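6. When the arm stops mid-pick (fault 265)

This one got me more than any other fault on the Takanbridge cell, so it gets its own section. The arm reaches into the bin, hesitates, and quits with code 265 on the Skurnon controller. Mine did it for most of April before I worked out that the cables were catching, and by then I'd swapped a perfectly good gripper motor. Sorry, gripper motor!

CAUTION: Hit the e-stop before you put a hand in the bin. A 265 only pauses the arm, and if the snag lets go it can finish the move it was making.

1. Press the e-stop and wait 10 seconds for the joints to lock.

2. Look at the cable loops between the last joint and the gripper. Anything that can reach the bin rim will hook on it sooner or later – clamp handles are just as bad.

3. Free the snag by hand. Don't jog the arm out of it, please. I did that once and pulled a connector clean off.

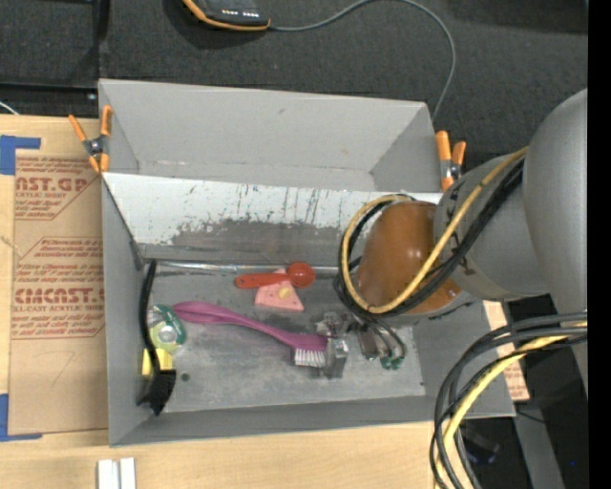 4. Check that the bin hasn't shifted. Give each side a push, and if it moves, set it back in place and clamp the rim again. A bin that's slid even 2 mm will throw off your picks along the walls.

5. Take out whatever the gripper was going for and set it aside. You can put it back once the arm is home.

6. Release the e-stop, choose Recover in the Zovenine software, and keep the speed at 10 percent until the arm is home.

Note: If 265 comes right back with nothing touching the cables, look at the force limit. The Salgado gripper ships with it set to 94, and a firmware update can quietly reset yours to something lower. Type it back in and save before you restart (I forgot the save part twice).

Small metal parts heaped against a wall can trip the same code, as the fingers press down on the pile and the controller reads it as a crash. Spread them out a little and run the pick again. If you still get the fault after that, leave the arm off and go to section 7 for the wrist sensor check.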